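Posted in: Machine Learning / Datasets / Robotics
April -- by Saulius Adomaitis

# Drirov Tabletop Chores, data card

Drirov is a set of 480 two-arm episodes of desk and shelf tidying. You can train on it. Please read the part about scoring first, especially if you came from the Sandolgate post that said household robots were "basically solved." I worked on this data and I don't think they are.

## What's in it

- 480 episodes, all teleoperated by people
- 14 task prompts, written in plain English
- 3 operators
- one fixed camera view, plus joint positions and gripper state for both arms

The prompts are short. "Put the case on the shelf." "Move the calculator to the table." "Hand the case from the left arm to the right arm." Nothing has more than two steps. We tried longer ones in the first round and dropped them when operators kept running out the clock.

There is no cloth, no liquid, no food and nothing that breaks if you drop it. If your idea of a chore is laundry or a sink full of dishes, this won't help you much.

## Setup

Both arms are mounted on rails at the sides of a wooden table and face each other across it. A raised shelf takes up part of the back. Objects start on the table or on the shelf, and most prompts move something between the two.

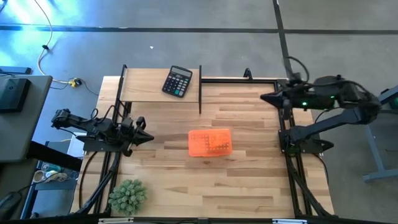
Two-arm table with the orange case in the middle and the calculator on the back shelf.

Getting a flat plastic case off a flat table is the sort of thing a four-year-old does without looking. With two narrow grippers it takes planning. Operators picked their own approach and we did not correct them, so you will find the same prompt done several different ways. Some people like that in a dataset. It makes imitation harder, and I'd want to see a policy deal with it before I believed claims about flexibility.

Small items that aren't named in the prompt were left where they were. A policy that knocks one over still gets marked as a success under the default score, and I think that is wrong. Use the strict score.

## Scoring

There are two success labels per episode.

`success_default`: the named object ended up where the prompt said.

`success_strict`: same, and nothing else on the table was moved, and the object was not dropped on the way.

The Wornia baseline is trained on the full set. We ran it on 19 held-out layouts and it passed 14 by the default label. By the strict label it passed 3. Most demo videos I've been sent would fall under the first label, and most people who own a kitchen would use the second. When you report numbers on Drirov, report both.

Time is logged but not scored. Look at it anyway. A person clears this table in the time it takes the baseline to line up its first grasp.

## Known problems

- Lighting changes between sessions and was never corrected.
- Floor and nearby furniture are visible past the table. We did not mask them. Crop if you care.
- Left and right arms are not used evenly. Operators had habits.
- Gripper state is a commanded value, not a measured one. "Closed" does not mean it is holding anything.
- Object names in the prompts are loose. The orange container is "case" in some and "box" in others.

## What not to use it for

Please don't cite this as evidence that a robot can tidy a home office. It shows that a person steering two arms can move light things a short distance on one table. Whether a machine can do it alone, in a room it hasn't seen, with somebody's mail and keys in the way, is a question this data can't answer.

Shop-floor use is a little closer, but only where parts show up in the same place every time -- and those shops already have fixtures that do the job faster.

## Changes

v3: added strict labels, removed the long prompts, fixed swapped left/right channels in the second session. Thanks to Šimkus for finding the swap.

Earlier versions should not be used for training.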